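3. 연구 방법 및 결과

본 연구는 가정 내 역할놀이 소재가 유아의 음식 관련 어휘 습득에 미치는 영향을 검토하였다. 자료는 할란드 지역 조사 대신 잘턴(Jallton) 시 소재 유아교육기관에서 수집하였으며, 분석 대상은 유아 151명이다.

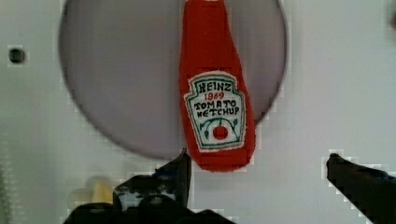

상표명은 보통명사보다 먼저 습득되는가?
일부 품목에 한하여 그러하며, 대다수 품목에서는 보통명사가 앞섰다.

이러한 경향은 선행연구(Welter)의 보고와 대체로 일치한다. 다만 조리 도구의 명칭은 식품 명칭에 비하여 습득 시기가 늦었고, 개인차 또한 크게 나타났다.
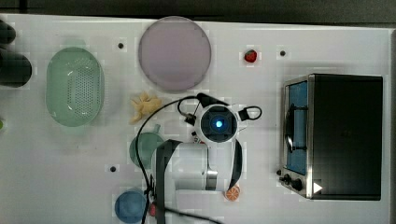

맬컴 번팅(Malcolm Bunting)·데니스 태플리(Dennis Tapley) | 2018년 10월 5일

수집된 발화는 약 2053건이며, 두 명의 연구자가 독립적으로 분류한 뒤 불일치 항목을 협의하여 확정하였다. 그림 2는 주방 놀이 소재의 배치를 나타낸다. 분류 기준은 하칼라(Hakala) 어휘 목록을 따르되, 외래어 항목은 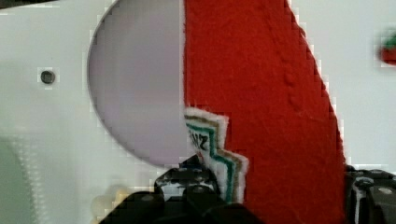
별도의 범주로 처리하였다. 동일 유아가 반복한 발화는 첫 회만 집계에 포함하였다. 월령을 통제한 이후에도 보호자와의 대화 빈도는 동사 어휘의 폭과 유의한 상관을 보였다.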